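Community > Robot learning > Collecting demonstrations > Simulated cameras

Big red box dominates the lower half of the camera view in my simulated demonstrations - keep or throw away?
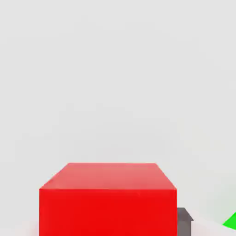
Front camera, one still from the block sorting task. Red box nearest, gray and green to the right.

Hello everybody. I am collecting demonstrations in simulation for a small policy which must learn to sort blocks by color. The task is simple: there are several blocks on a pale floor, the operator drives the arm with a game controller, and each block goes to its own zone. I have 600 episodes now, recorded with a fixed front camera and one camera on the wrist.

Yesterday I looked through the first stills of the front camera and I am worried. In 99 of the episodes the red box stands so near to the camera that I see only its top and its front side, and the bottom goes out of the picture. The gray block is then mostly hidden behind it and the green one is only a small corner at the right. The upper part is plain gray background with nothing in it, so a big part of the pixels teaches nothing.

My start positions are random, drawn from a square area in front of the arm. I did not think to check if the camera can see all of this square. The state of the simulator was saved for every step - positions, joint angles, gripper opening. The pictures are 19 per second, if it is important.

Must I delete these episodes and record again? It was almost two weeks of evenings for me, so I would like to hear that no.

Posted by fellusus

hodum
Do not delete anything yet. You wrote that the state was saved for every step. Then the pictures are the cheap part of your data. Put the camera higher and farther back, load each saved state, render again, and write the new pictures over the old ones with the same time stamps. The actions stay as they were. I did this in March with a drawer task and it took one night on an old graphics card.

Some things to check before you start:

Check that your saved state has the object sizes and colors also, if you change them between episodes. I had only positions in my first files and all my boxes came back in the same size.

Set the state directly at every step. If you play the actions again from the start and let the physics run, small differences grow, and at the end the gripper closes beside the block.

What did the operator see? If you were driving with a free view which you could turn with the mouse, then you knew where the gray block was, and the policy with the front camera does not know it. It will learn to reach for a place behind the red box without any reason in the picture. The wrist camera helps a little, but only after the arm is already near.

For the new camera, put a block on each of the 4 corners of your start area and move the camera until you see all of them whole. Your background is also very plain. I would render with a few different floors and lights at the same time when you are doing it anyway, but this is my taste.

flodidden
just throw them out, 501 is enough for block sorting. more data is not always better data

steinbach
I agree with hodum about rendering again, and I do not agree with throwing out. If you remove only the episodes where the red box is near, then your set has no examples with red in the near part of the area, and the policy will be weak exactly there. It is a hole in the start positions and you will not notice it from the training loss.

One more question to think about: where will the real camera be, if there will be a real one? If you plan to use the policy on a real table and the camera there is low, then one block hiding another will happen also there, and some episodes like this are useful to have. In this case I would keep the old pictures in a second folder and train once with both. For the test, take start positions which were not in training and write down the result for near and far blocks separately. One average number will hide the problem from you.

About the large empty part at the top, you can crop it, but first look where the arm passes in the later pictures. I cropped too much one time and lost the gripper each time it lifted.

fellusus
Thank you to all. Sizes are saved, colors are not, but in my task they are always the same. I was driving with a free view, yes... so hodum is right about this point. I will move the camera and render again this week, and keep the old pictures in a separate folder.

Contact | Copyright Community Help Pages | Back to top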